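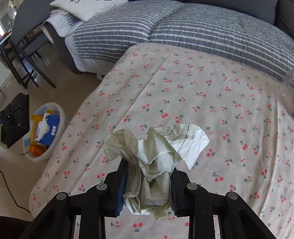 Soledad Lindqvist had been teaching teenagers about machines for long enough that I expected a sales pitch. I'd come to Drundwood with a few doubts about school robotics clubs, and I was braced to have them brushed aside over a cup of instant coffee. She agreed with most of them before I'd sat down.

"People hear robotics and they want to know which medals we've got," she said. "We haven't got any. We stopped entering."

The Drundwood club meets in the old textiles room until half past five. It used to build small wheeled robots that pushed blocks across a mat, and it came home from the regional competition each year somewhere in the middle of the table. This year the students are doing something that sounds a lot duller. They take hand-held grippers home, pick up ordinary household things with them and record what happens, so that a program back at school can try to learn the movements. They call the project Ruva. No one I asked could agree on why.

Crumpled paper was the object they were working on when I visited, in classrooms and on the ends of beds. A student squeezes the two jaws closed on a scrunched sheet, lifts it, puts it somewhere else, opens the jaws and starts again. By January the club had logged 3,386 of these attempts.

I asked Lindqvist what a fifteen-year-old gets out of picking up rubbish a few hundred times.

"Bored, to begin with," she said. "Then they get annoyed, and that's when I can teach them something."

Sayaka Aoki is in Year 10 and was one of the annoyed ones. She told me she'd joined to build things and spent her first month wondering if she'd been tricked into doing chores.

"My brother kept asking why I didn't just use my hand," she said. "And I didn't have an answer. I still sort of don't."

What changed, she said, was the paper. A block is the same block every time. A ball of paper has a flap sticking out one side and a loose bit hanging off the bottom, and once it's been squeezed it's a different shape from the one you started with. "You can't say, grab it here, because there isn't a here. I wrote three pages of instructions for it and then I read them back and they were useless."

Were they any use to the program? She laughed. "It doesn't read the instructions. That's kind of the point, Mr Strickland says."

Clyde Strickland teaches maths and looks after the software side, and I found him the harder of the two to pin down. I asked him how well the thing works. He said it depended on what I meant by works. I said I meant, if you put a ball of paper on a table, does the robot pick it up?

"On our table, with our lights, 78 per cent of the time," he said.

And on someone else's table?

"Worse." How much worse? "We tried it in the staff room and it was around 30. I didn't put that in the newsletter."

I thought he should have. Parents at Drundwood had been told, in the newsletter he mentioned, that their children were "training the robots of tomorrow", a line Strickland says he didn't write and doesn't like. One of those parents, Amos Pruitt, rang me after hearing I was doing this piece. He has a son in the club and he wanted to know who owns the recordings.

"It's our house in those," he said. "It's the bedroom, the kitchen, what's on the floor. I signed a form, sure. The form was half a page long and most of it was about returning the equipment."

I put this to Lindqvist, who didn't argue. The recordings stay on a drive in the school office, she said, and the form has since been rewritten with the help of Sayaka and two other students. It now says where the files are kept and when they'll be wiped, and a family can ask for theirs to be taken out. Pruitt has seen the new version. He calls it better, and he hasn't signed it yet.

There's a money question too. The grippers were paid for out of a grant that runs out at the end of the school year, and Lindqvist doesn't know what will replace it. She'd like to keep going with cloth next, tea towels and socks. Strickland would prefer to do paper properly first, in more rooms, and get the staff room number up.

"He's right," Lindqvist said. "But they're sick of paper."

I asked Sayaka whether she was sick of paper. She said yes, very, and that she was going home to do another batch before tea.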